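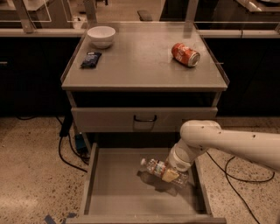
Pay the makeup crew for the test days
04/11/2023

I have been gluing things to people's faces for money for a long time now, mostly on low budget features and a couple of seasons of regional TV. One practice still bothers me as much as it did on my first job, and that is the unpaid makeup test.

For anyone outside the trade, a test is the day when you put the full makeup on the actor before shooting starts. The director looks at it, the camera department looks at it under the real lights, and everybody has notes. The nose is too green. The edge shows when she smiles. The forehead needs to come down. You go home and fix it, and often you do it all over again.

On a lot of small productions that day is treated as part of the pitch. You are told there is no money until the shoot begins. I have had this from producers who were paying for the studio and paying the camera operator on the same day.

Two years ago I did a creature job for a small company called Haugland. It was a full head and neck in silicone, in four pieces, with hand-punched eyebrows. The budget had 33 hours in it for the build and nothing for tests. I kept a log, as I always do, and the build came to 56 hours, with two tests on top of that. One of those tests was called so the director could decide whether he wanted a beard. He did not. I was paid for the hours in the budget.

I should have said no, and I know that. But the reason people don't say no is plain enough. There is always another artist who will do it for the credit, and some of them are good. When I was starting out I was one of them, and I undercut people who had rent to pay.

The usual defense is that the test is where the artist proves the design works. I don't accept it. A sculptor shows photos and maquettes. I have a portfolio, and so does everyone I would hire. If a producer has looked at that and offered the job, the proving is done. What happens at a test is production work. It helps the lighting people and it helps wardrobe, who need to know where the collar is going to rub.

Materials are the other half of it. Every application uses a new set of pieces, because thin edges don't survive removal. A set for a full face costs me 70 dollars to run before adhesive, remover and paint. I used Kimari silicone for years and have since moved to Trolance, which costs more but takes color better. Either way it comes out of my kit money if the test is "just a quick look."

My own rule now is simple. A test is billed at the day rate, materials are billed separately, and both are on the first page of the quote. I lost a job in April over it, a web series called Wutodik that I would have liked to do. The producer was polite and said the line didn't fit their numbers. I expect somebody else did the tests for free.

I don't think one artist's quote changes much. Schools could help by teaching students to write an invoice in the same term they teach them to run a mold. Mine spent a week on bald caps and never mentioned a deal memo. And those of us who pass jobs along to younger artists should tell them what we charged for the last one, with the test days included.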